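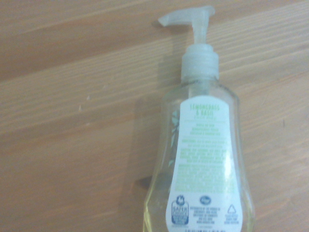
Ulameo will start Saturday's home match against Akach with a back three for the first time this season, head coach Nicanor Sotomayor confirmed after training. The change follows three league games in which the side conceded seven goals, five of them from crosses delivered from its left.

Under the new shape, Ľudovít Zelenák moves from left back to the left side of the central three, with Čestmír Šindelář in the middle. The wing backs are instructed to hold a line level with the midfield when the ball is on the far side, and to drop only once the opponent has passed halfway. In the previous 4-3-3 the fullbacks pushed up together, which left two defenders covering the full width of the field on turnovers.

Sotomayor used the system for the last 15 minutes of the draw at Jelínek. Ulameo allowed no shots on target in that period, though Jelínek had already taken off its main striker. 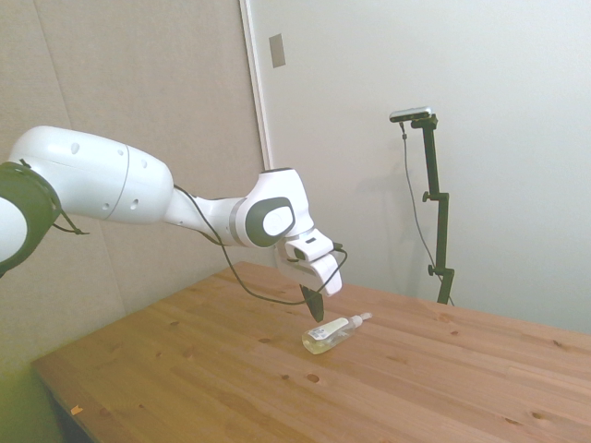
Macarena Garrido sees a cost further up the field. In her view the extra center back comes at the expense of the right winger, and Ulameo will find it hard to press Akach's goalkeeper with only two forwards. She would have kept the four and asked one midfielder to sit deeper.

The numbers give her some support. Ulameo has won the ball in the attacking third more often than any other team in the lower half of the table, and most of those recoveries came on the right. Sotomayor said the front two will press only on backward passes and will otherwise screen the center circle.

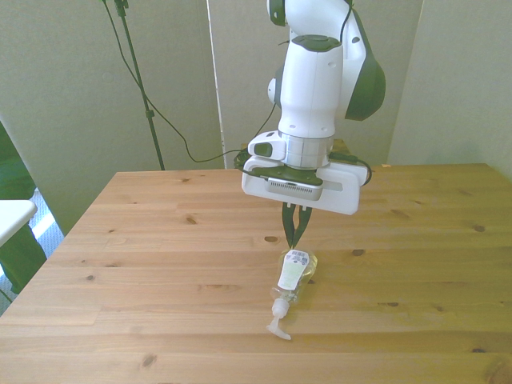
Set pieces are also being revised. Ulameo will defend corners with a zonal line of five on the edge of the six-yard box and two markers assigned to the tallest opponents. Short corners will be met by the near wing back alone.

Šindelář played 231 minutes in preseason as the central player in a three and has had no injury problems since. The one doubt is in midfield, where a late decision is expected on a calf strain.

Akach has sold over 2,000 tickets for the away section. Kickoff is at 5 p.m.

Related
Akach extends loan of reserve goalkeeper
Jelínek 1, Ulameo 1: match report
Araba Ansah named captain of Sembridge women's side
Sembridge pitch passes second inspection
League table and remaining fixtures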